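Branwen Cadwaladr
Bench notes from a shared workshop. Mostly doubts.
14 July 2026

Right, the burger thing. Several of you have asked if I've come round to it. I have not, but I did go and sit with it for an evening, so here's a thread.

It's Toàn Mạc's build, done on the end bench at Trollum. I've helped with bits of it and grumbled through the rest.

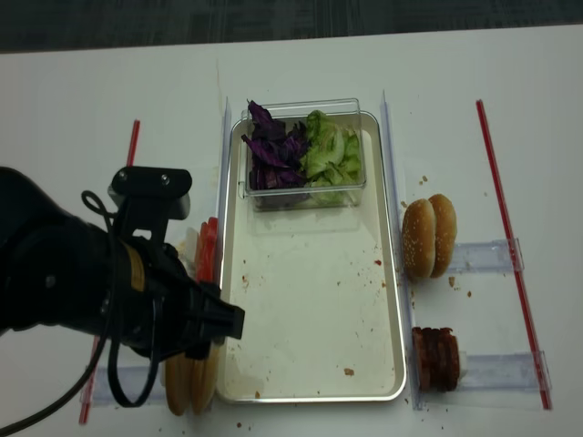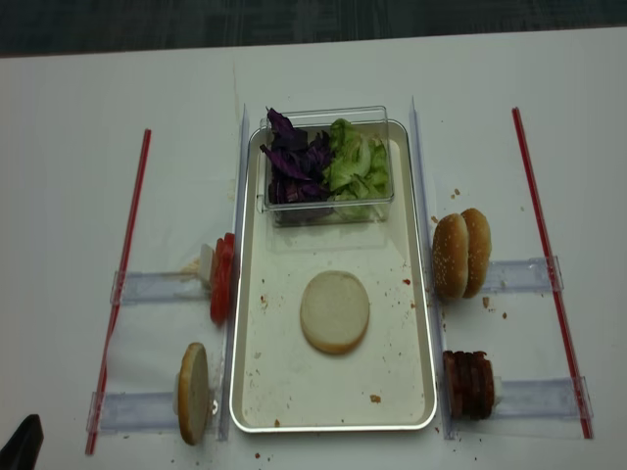
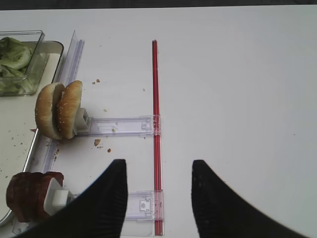
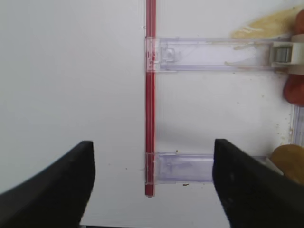 Burger bench at Trollum. Clear rails, red rods, black arm, crumbs.

The idea is simple enough. Every ingredient stands on edge in its own clear rail, with something behind it to keep it pushed up. The arm takes one, lays it down in the tray, goes back for the next. Bun, meat, salad, lid. You'd think.

I'll start with what I like, to be fair to Toàn. The rails are good. Standing a bun half on its edge gives two fingers something to close on. Flat on a bench it's a horrible thing to pick up - try it with two rulers and see how you get on.

The red rods are good too. They tie the outer ends of the rails together so the whole row stays put when the arm leans on one of them. Version one had tape. I was there for version one and I don't want to talk about it.

Now the moaning.

Lettuce. Shredded cabbage and torn lettuce in a clear box at the top of the tray, and everybody who sees the plans says "oh, it just grabs some". How much is some? Toàn's answer is "a pinch". I've asked what a pinch is in grams and I'm still waiting.

Tomato. It's slippery, it's soft, and no two slices are the same thickness. A grip that's firm enough to lift one is very nearly a grip that ruins it. We've swapped the finger settings 19 times by my tally in the workshop book and I wouldn't call any of them right.

Crumbs. Look at the state of that table. A crumb under a rail lifts it a hair, and then the arm is reaching for where the bun used to be. Toàn says wipe down between runs. Fine, but then a person is standing there with a cloth, and that person could have made the burger.

Speed, which people always ask about. My best time by hand with the same kit is 9 seconds, salad included. The arm is still thinking about the first half of the bun at that point. I know speed isn't the aim yet. I'm just saying I had time to put the kettle on.

The planning software is called Multus, and it's Toàn's own. It keeps a log of every move, almost 4000 lines of it for one evening. I read a good chunk. Most of it is the arm telling itself where it already is.

There's also Thân, which is his name for the little script that decides when a grip has failed. I'd trust it more if it didn't go by finger gap alone. A gap that's the right width for a slice of tomato is also the right width for two thin ones stuck together. I've raised this 3 times.

Someone replied asking if this could go in a café. No. Not with open food on a bench next to a soldering station, and not with me signing anything. It's a workshop build and these are burgers for looking at.

Someone else asked why burgers at all. Toàn's view is that a bun, a wet slice and a heap of leaves are three different problems, and if you can do all of them in one go you've learned something. I think that's a decent argument. I also think he should fix the leaves before he adds the onions properly.

Next job is a new set of rails with a lip at the front, so the last slice doesn't flop over once the rest have gone. I've said I'll cut them. He wants to call that version Irau. I want to call it "the one with the lip".

He reckons a full burger with no hands by September. I've got a packet of biscuits riding on no. Will post either way.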